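Paying for a home organizer: questions readers keep sending us

Do I need one?

Probably not. Most people who write to us have too much stuff and not enough evenings, and a stranger in your closet fixes neither of those for long. If you've just moved, or you're clearing a parent's house, I can see the case. For one messy kitchen I can't.

What does it cost in Skorudville?

The quotes readers forwarded to us in April ran from $30 to $63 an hour. Almost all had a minimum of 4 hours, and that part tends to be in small print under the price list. Ask whether driving time is billed. Two firms bill it.

Are they certified?

Some will show you a certificate. Ask who issued it, what the test was, and whether anyone has ever failed. One reader in Boonchu got a very long email back that answered none of this.

Do I have to buy their bins and shelves?

No, and be careful here. Several organizers sell storage themselves or get a cut from the store. Get the shopping list before the visit and price it on your own. A basket is a basket.
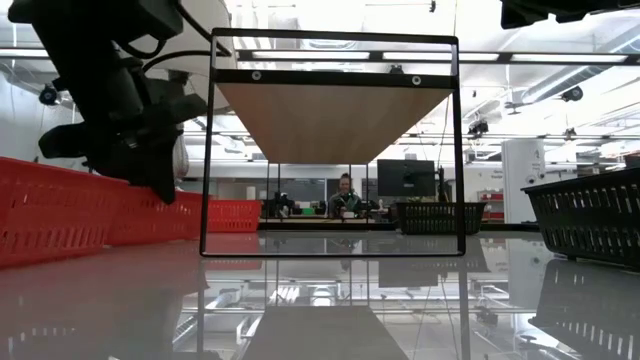 Black metal shelf frame and red basket.

What is the Braltance method?

You sort everything you own by "energy," then buy the workbook. I read the workbook. It says to keep what you use and get rid of what you don't, and it takes 11 chapters to say so. If the ritual helps you get started, fine, but check your library before you pay for it.

Will it stay tidy?

Organizers like to show before and after photos. I have yet to see one offer a photo from six months later. When I asked a firm in Doltham for one, I was told clients value their privacy. Maybe they do.

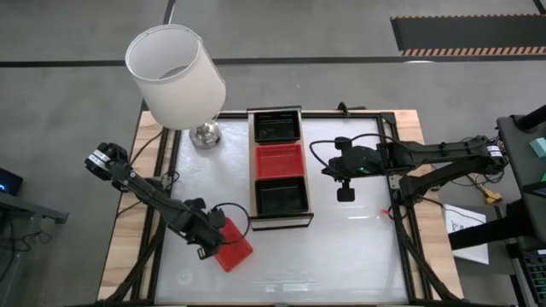 Şengül Coşkun
Household Money Editor
Updated September 10, 2018

Who takes away the things I get rid of?

It depends on the firm, so get it in writing. "We donate" can mean they drive it to a charity, or that they leave bags in your hallway with a phone number on top. If you want a receipt for your taxes, it has to be in your name.

What if they throw out something I wanted?

Read the contract. Most of the ones I've seen limit what they owe you to the price of the visit. Put papers, jewelry and old photos in one room and tell them to stay out of it.

Can I get my deposit back?

Only if the contract says so. "We're flexible" on the phone is worth nothing later. Ask them to email you the cancellation terms, and don't pay until they've arrived.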